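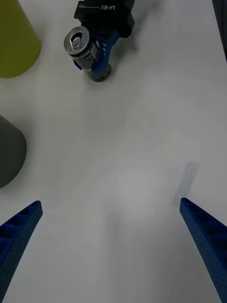 According to one comment on the Week 5 notes, the purchase price of the arms should be treated as the project cost, with everything else charged to the department's general operating line. The comment went on to argue that a costing exercise loses its point once consumables worth a few cents are listed beside capital items.

The course position is different. Assessors at Banthorpe read the capital request and the operating request together, and an arm with no fingers, no calibrated cameras and no spare parts is not a working cell. Consumables stay on the sheet. They may be grouped on a single line if the unit cost is under one dollar.

Section 6.1 Scope of the planning exercise

The task is two-arm tabletop handling of beverage cans and paper cups. You are planning one cell for one teaching year. Assume the room, the mains supply and the network drop already exist. Assume nothing else. Prices are in dollars excluding GST unless the quote says otherwise, and freight is a separate line.

Section 6.2 Cost classes

Class A, capital. Robot, controller, table, fixed camera mounts, guarding. Depreciated straight line over 6 years.

Class B, attached equipment. Grippers, finger sets, wrist cameras, cabling between wrist and base. Budgeted over the teaching year. Fingers belong in this class even when they ship with the gripper.

Class C, consumables. Cans, cups, tape for position marks, lens wipes, surface cleaner.

Class D, labour. Operator hours, setup hours, fault recovery. Students routinely leave out the last of these.

A common error is to place finger sets in Class A. The worked submission from the Galang cell did this and understated its second-year operating cost by $764, the price of replacement fingers for both arms.

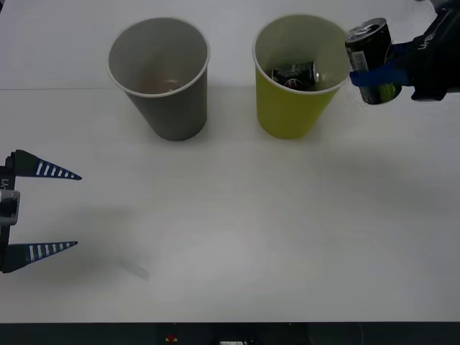
Section 6.3 Estimating operator hours

Labour is the largest line in most plans after the robot itself. Work from the cycle, then multiply. A cycle for this task consists of reset, approach, grasp, transfer, release and retract. Reset is done by hand and is charged at the operator rate. Where the two arms work in turn, do not add their idle time to the operator total a second time.

For the Juston plan the total was 1,767 operator hours across the year, including setup and recovery. Recovery was taken as around 4 per cent of that total. Use your own pilot log if you have one and state its length. A pilot shorter than one full shift is not accepted as evidence of cycle time.

Failed grasps count as cycles. So do drops. A plan costed only on successful transfers will come in low, and the error grows with the difficulty of the object. A can going into a cup leaves limited clearance at the rim, so the allowance for repeats should be set separately from the allowance for open placement on the table.

Section 6.4 Quotes and lead times

Obtain written quotes for every Class A and Class B item. Hinach quotes finger sets per pair and tabletops per panel; check the quantity column before copying the total. A multi-panel top also needs levelling at the seams, charged to Class D as setup.

Lead time goes in the column beside price. If a Class B item has a longer lead time than the robot, order it first. Quotes dated before August are to be refreshed.

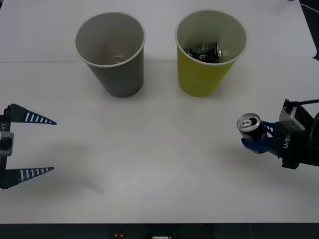 Section 6.5 Contingency

Contingency is calculated on Classes B, C and D only. Class A is covered by the fixed quote. State the percentage and the source. Do not spread contingency across individual lines, as it then cannot be released at mid-year review.

Cable replacement is not contingency. Cables on a moving arm have a service interval and should appear in Class B with a quantity.

Section 6.6 Submission

One spreadsheet, one page of assumptions. Name each tab by cost class. Show formulas, not pasted values. Where a figure comes from the Juston or Galang plan, cite the row. Rounding to the nearest dollar is done on the summary tab only.

Reading for next week: Section 7, maintenance schedules and disposal value.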